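Gripper faults, part two: the zero that moved

13 November

The stop on the Besgate cell came back after eight clean shifts. Same code as before, 564, finger position out of range. Dragica Hodžić had already swapped the gripper cable, so I left the wiring alone and logged motor current against commanded width.

The current rose early. On a full close the fingers met before the controller expected them to, the motor kept pushing, and the drive tripped on overload. The zero offset had shifted after the last power cut, when the homing routine ran against a part still held in the fingers.

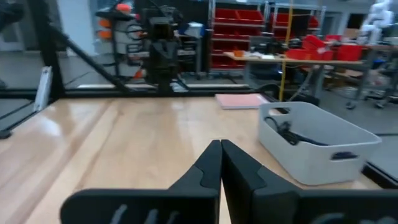 Can you just raise the current limit?

It would hide the trip and leave the motor stalling on every close. Fix the zero first and keep the limit where it was.

I cleared the stored offset, homed with nothing in the grip, and added a check: if homing ends short of the expected travel, the program halts and asks for a manual open. Drita Halilović wants the same check on the Ranodport cell, which runs the older firmware and has no travel readout. I haven't found a clean way to do it there yet.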